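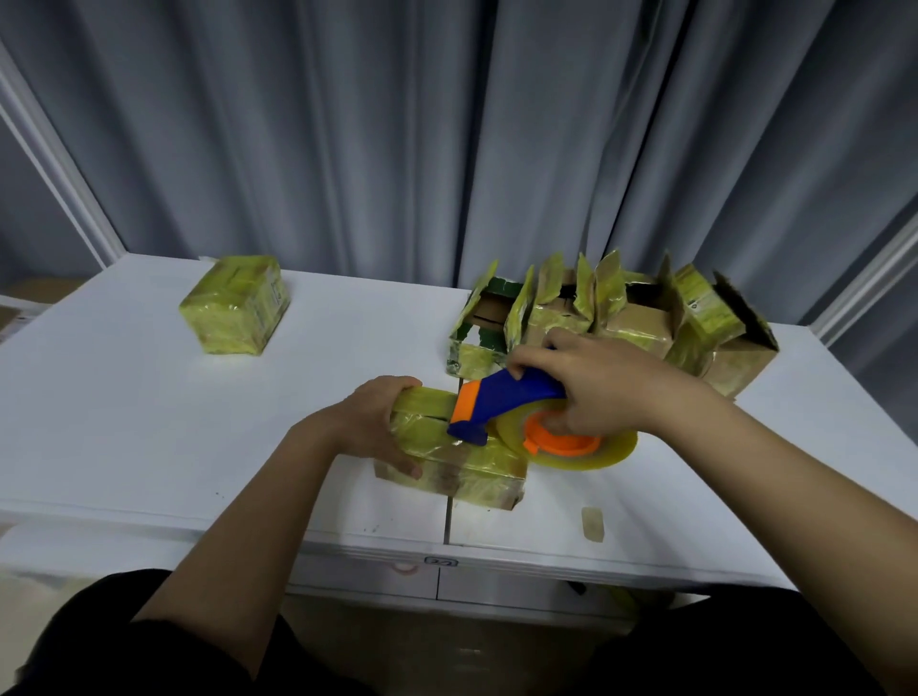

Page last changed: January. Reviewed by: Tianyou Wei. Approved by: Takeshi Honda.

Equipment Review: Vedari Handheld Tape Dispenser
Cimska Supply Office, Packing and Dispatch

The Supply Office reviewed the Vedari handheld dispenser as a possible replacement for the Hattori model now issued to packing stations. Over the review period, staff sealed 178 small cartons, most of them reused. Reused cartons are the harder test. The surface is often covered with old tape already, and a new strip must bond to plastic and cardboard in the same pass.

Handling
The dispenser has a blue handle, and the roll of clear, slightly yellow packing tape sits on an orange hub. Operators worked with one hand on the box and the other on the dispenser, with the fingers around the handle and resting on the hub. On small boxes this position gave good control of the strip. A full roll hangs low, however, and can meet the table when the side of a box is being taped. Operators with smaller hands reported some fatigue by the end of a shift.

Cutting
The cutting edge is at the orange front end. It gave a clean cut on flat faces. Results were less even on box corners and over wrinkled layers of old tape, where a second pull was sometimes needed. Staff should keep their fingers clear of the edge when turning a box -- the reviewers recorded 2 minor scratches, both during turning.

Tape use
The dispenser makes it easy to apply more tape than a carton needs. Several test boxes were wrapped on every face, which adds cost and makes the carton slow to open. One strip along each seam, with a short overlap at the ends, is sufficient for light goods. Cartons waiting to be sealed should stand with their flaps open at the back of the table, so that the front edge stays free for taping.

Finding
The Vedari model is suitable for stations handling up to 2,000 cartons a month. It is not recommended for heavy or oversize cartons, for which the Dinevari bench unit remains the standard issue. Existing Hattori dispensers may stay in service until worn. Requests for replacement should be sent to the Supply Office on the usual form, with the station number entered in the first box.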